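Equipment Planning Forum – Shared Facilities and Automation
Last updated: December
Print this page | E-mail this page

Topic: Simulation licenses before the second arm purchase

Cledwyn Rees (moderator)
The Gebreyes teaching laboratory has asked for comments on its draft equipment plan. The draft places one Ridov simulation package, with 44 seats, ahead of a second physical arm. The annual fee is $1,527. Members with experience of similar purchases are invited to respond before the draft goes to the department.

benchplan_44
Our department supports the order proposed. We held our arm purchase for one term and used the time to settle the table layout in simulation. The pick-and-place layout we work with is below, with the cup held over the table and the crates kept to the left.
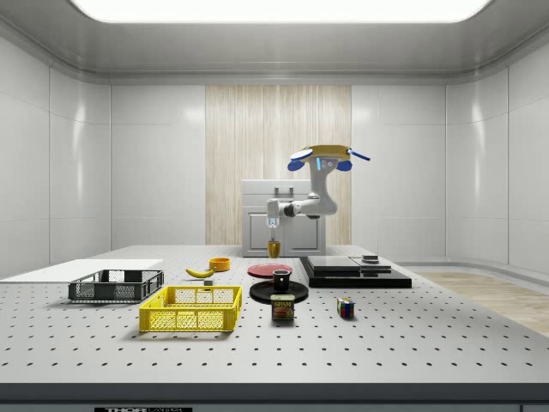
Re: Hidden costs

kestix_user
I must disagree in part. A rendered table costs nothing to refill, and the draft carries that assumption into the physical budget. There is no line for crates, dishes, or replacement test objects. Our first Kestix order omitted these items, and a supplementary request of $239 was required within the term. The breadboard table should also be priced separately from the arm.

benchplan_44
The point on test objects is accepted. I would not move the table into a separate request, however. Two approvals took us three months longer than one.

m_flimimier_lab
We purchased the Flimimier package and the arm together, and I would do so again. Students who worked only in simulation had little sense of how a gripper behaves on a smooth mug or a soft fruit. If the funds exist, there is no sound reason to delay the hardware.

Cledwyn Rees (moderator)
The funds do not exist in the present year – that is the difficulty. I will add a consumables line and ask Gebreyes to obtain a separate quotation for the table, to be submitted within the same request. Would kestix_user please post the item list from the supplementary order?

kestix_user
I will post it once our purchasing office has released the file.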